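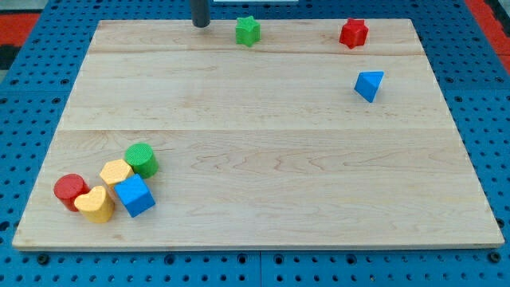
When does the choir pay its share of the hall rent? By the last Monday of the month, straight to Verena, same as last year.

That was the first thing settled at our April meeting, and I'm typing this up from my own scribbles, so shout if I got you wrong! Present were Johanna Tanner (chair), Liesl Kuster, Verena Berchtold, Tyra Boström and me, Regula Danzer, taking notes. We started at 7:15 pm.

Money: Verena reports $909 in the account after the Rukanley concert. We sold 246 tickets, our best spring yet (the altos were very pleased with themselves). Sheet music came to $661, already paid.

Summer program: long talk, as always. Tyra wants the folk songs back and I'm with her. Liesl would like something in Latin - she'll bring two pieces for us to try. No vote yet.

Bus to Undov: Pichler can take us, but they need a head count. Please sign the sheet by the piano. Johanna will call them on Monday.

Rehearsals: we agreed to start 5 minutes earlier so we get a proper warm-up. All in favor except Liesl, who comes straight from work.

Closed at 8:40 pm. Next time Tyra brings the cake!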